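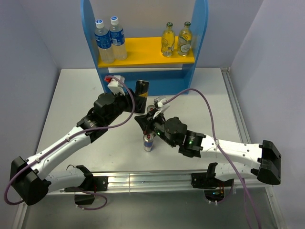 Both arms on the can-stocking bench, shelf at the back.

Ticket 49: right arm fumbles cans lying down
Opened by Razia Niazi, shared workshop

Upright cans are going great – 60 picks without a drop! Cans on their side are another story. The right gripper closes too near the lid and the can rolls away.

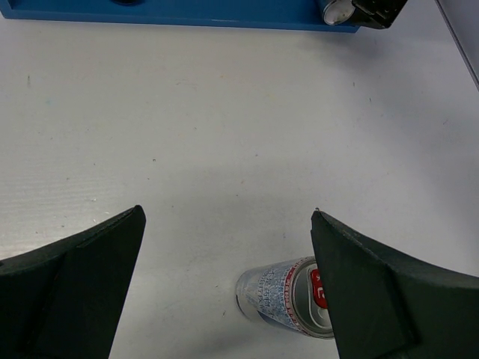 Wrist view, can on its side near the right finger.

Josphat Simiyu: Love this view! Try shifting the grab point toward the middle of the can and drop closing speed from 400 to 200.
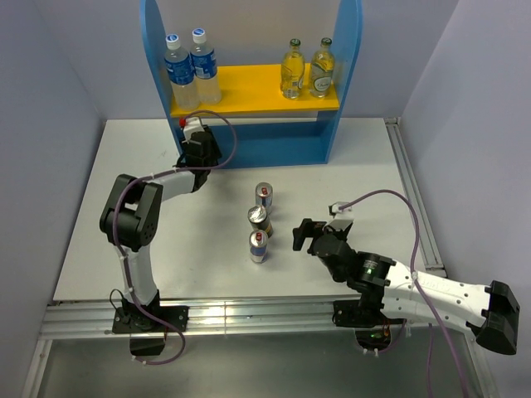 Next steps
1. Rerun with three cans standing in a column.
2. Lay one down and test the new speed.
3. Post the log – can't wait to see it!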